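What Is a Shot Clock?

If you watch a basketball game on TV, you will see two clocks. One shows how much time is left in the quarter or the half. The other has smaller numbers and keeps starting over. That one is the shot clock.

The shot clock tells a team how long it has to take a shot. The ball has to leave the shooter's hand before the clock gets to zero, and then it has to go in or touch the rim. If it doesn't, a horn sounds and the other team gets the ball.

Why was it invented?

Long ago, a team that was winning could just hold on to the ball. Players passed it back and forth and did not shoot. The other team chased them, and the people in the seats got bored. Some games ended with very low scores. The shot clock put a stop to that.

How long is it?

It depends on who is playing. In the NBA it is 24 seconds. In American college games it is 30 seconds. Many youth leagues have no shot clock at all, so check with your coach.

Who runs it?

A person at the table beside the court. This person watches the ball the whole game and has a switch to start, stop and reset the clock. Telmo Ibarra runs the clock for the Nendmont youth league, where games are played from December to March. "You can't look at your friends in the stands," he says. "You look at the ball and the rim."

When does it reset?

It starts over when the other team gets control of the ball. It also resets when a shot hits the rim and someone grabs the rebound. If a shot misses everything, the clock keeps running. That kind of shot is called an air ball.

Try it at home

You need a ball, a hoop and a friend with a kitchen timer. Set the timer for 15 seconds. Start at the far end of the driveway, dribble in and make three passes before you shoot. Trade jobs after each turn. Stop for a drink of water when you get tired.

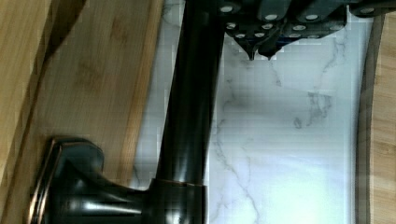
A dark bronze faucet.

Words to know

Rebound: catching the ball after a missed shot.
Violation: breaking a rule that is not a foul. Letting the shot clock run out is a violation.
Possession: the time when one team has the ball.

Posted Tuesday, December 15, 2020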